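Swapped the shaft in my Drorkovier 4 hybrid before the September medal. Notes follow, one change at a time.

Old shaft was a 20 g heavier stiff. New one is the Duvari, tipped to the same length. Head, grip and swingweight all kept as they were.

30 balls with each on the launch monitor at Mahasneh, same range ball, same mat. Mishits left in.

Carry is the same within the spread. Peak height is up slightly. Spin averaged 2,094 rpm lower than I'd want for holding a firm green, so the lighter shaft has not fixed that.
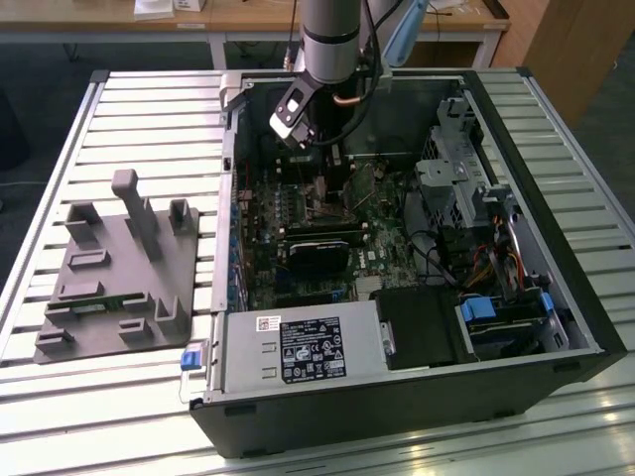 Xinyi Yu replies that range balls spin low off most mats and the figure means little until I repeat it with the ball I play. Fair point. I'll rerun it with premium balls off grass.

Dispersion is the more useful result. Left misses tightened up and right misses did not change. I read that as timing, so no lie angle adjustment yet.

Feel: less weight at the top, easier to rush. Slower takeaway helped. I can't measure that, so treat it as opinion.

Grip is the Drikon cord, standard size, one wrap of tape under the lower hand. Same as the rest of the bag.

Next: same test with the adapter one notch up in loft. Will add the numbers to this thread. Old shaft stays in the garage until then, not for sale.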